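Notebook, kitchen tasks bench, March

Fault of the day: the Ondby gripper loses its hold near the end of a slow pull, and I finally have something to write down besides grumbling. The log shows the finger-width reading jumping by 7 counts while the fingers themselves stay put, which the controller takes as a slip and answers by opening. I spent most of the morning blaming the Nakel driver board (sorry, Nakel) before I thought to look at the encoder cable. Trays are the worst for it, because we ask for a long steady grip on a thin edge.

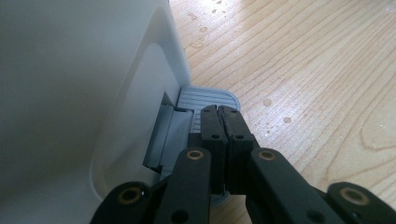
Why does it open when it thinks something is slipping? There's an old rule in the Seok config that says to release and regrip on any sudden width change, and it dates from when we only handled foam blocks.

A sensible rule for foam, and a terrible one for anything with liquid in it! I've switched it off for now and put the hold threshold at 3000, up from 1000. That's a patch, mind you, and the cable still needs a proper strain relief. Please don't run the tilt routine unattended until it has one, and keep the power strip off the bench while you're at it. Cups worry me more than trays, as the tilt bends the cable right where I suspect the break is.
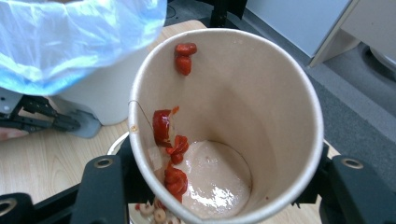
Fitus wrote back after reading my notes that a higher threshold could hide a real slip too, and asked for the raw width to be logged alongside the filtered one. Fair point, and I've added it. Run 1066 is the first with both columns, so compare from there. New cable goes in after lunch tomorrow if I can find the short connectors.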